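Friday night brain dump
August 15, 2025

Quick one becuase I have to be up early. Sourdough people look away, I am quitting. Not bread. Just the keeping-a-jar-alive part.

I started the jar in February. Fed it every day, wrote on the lid with a marker, took it to my sister's in a cooler like a lunatic. And the bread was fine. Fine! A bit flat on the bottom. My kids picked the crust off and left the rest. Meanwhile the plain yeast loaf I make when I'm tired gets eaten before it cools.

So back to yeast. Feels great.

The tired loaf, for those who keep asking: flour, salt, a small spoon of yeast, water, stir, go to bed. Morning – fold it over a few times, into the tin, wait, bake. 60 minutes in my oven, which runs cool. Yours might be done sooner. Knock on the bottom. If it sounds like a door it's done.
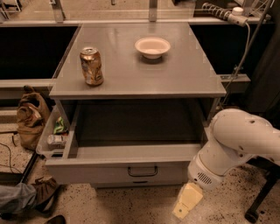 I did try the Honkanen flour everyone was raving about in the comments. Nice smell. Drinks a LOT of water though. First try came out like a brick, second try I added more water and it came out like a brick with holes. Third bag is going into pancakes.

Tin: still the old Trivness one, dented corner, never washed with soap. Don't write to me about the soap.

Glenys Henare emailed to ask about rye. Glenys, I've done it exactly 5 times and liked it twice. Both times I used only a little rye and a spoon of molasses, and left it wrapped in a towel until the next day. Cutting it warm is a mistake, it gums up the knife and then you're cross. Let me know how you get on.

Other things. Butter has gone up again at the store, so I've been doing half butter half oil in the rolls and can't tell the difference. My husband says he can. He can't, I tested him – got it wrong both times and still won't admit it.

Also the rolls. Weigh them! I used to eyeball and always ended up with one giant and one that burned. Now 100 grams each, 14 to a batch, and they all come out together. Freeze half. They thaw on the counter by lunch if you take them out at breakfast.
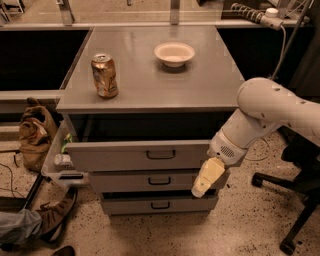
Issue 60

Where was I. Kava, the coffee place by the library, has started selling a seeded loaf on Saturdays and I bought one to see what we're up against. It's good. Annoyingly good. Toasted the seeds first I think, and there's somthing sweet in it, maybe malt. Going to try a copy next week with sunflower and whatever else is in the cupboard. If it works I'll post amounts. If it doesn't I'll post anyway, probably with swearing.

Last thing, the starter. Not throwing it out. My neighbor wants it, so it's going next door tomorrow in its jar with the feeding notes taped on. She's already asked if it needs a name. I said up to you, no refunds.

OK bed. Dough's in the bowl, towel's on, dishes can wait till morning.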